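Ordnung im Regal, und zwar bunt: Ivside eröffnet Schauraum für kleine Wohnungen

Ich sage es gleich vorweg: Ich bin kein ordentlicher Mensch. Vielleicht habe ich gerade deshalb Ivside gegründet, unser kleines Geschäft für Regale, Kisten und alles, was sonst auf dem Boden landet (bei mir meistens Ladekabel und einzelne Socken). Ab August haben wir nun endlich einen eigenen Schauraum, und ich freue mich riesig!

Zum Start zeigen wir das niedrige Regal Denetti und die farbigen Kisten von Plastska. 8 Farben sind von Anfang an da, 927 Kisten liegen schon im Lager. Geöffnet ist auch am Sonntag, Kaffee gibt es natürlich dazu. 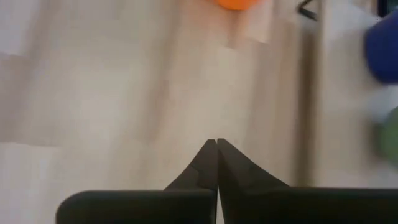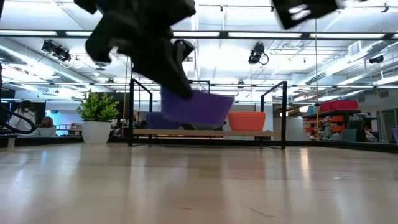 Beim Einrichten habe ich mir vor allem eines gewünscht: Man soll ein Regal anfassen und umräumen dürfen, ohne dass jemand streng guckt. Deshalb stehen die Möbel bei uns so, wie sie auch zu Hause stehen könnten – das schwarze Metallgestell mit dem hellen Holzbrett knapp über dem Boden zum Beispiel, gleich neben der Grünpflanze im weißen Topf. Die orange Schale auf dem Brett ist mein heimlicher Liebling, für Schlüssel, Post und Äpfel. Wer lieber Lila mag, greift zur Kiste. Und wer ganz andere Maße braucht, bringt einfach eine Skizze mit, wir rechnen dann gemeinsam.

Fragen zu Sortiment und Terminen beantworte ich gern selbst.

Cletus Achterberg, Ivside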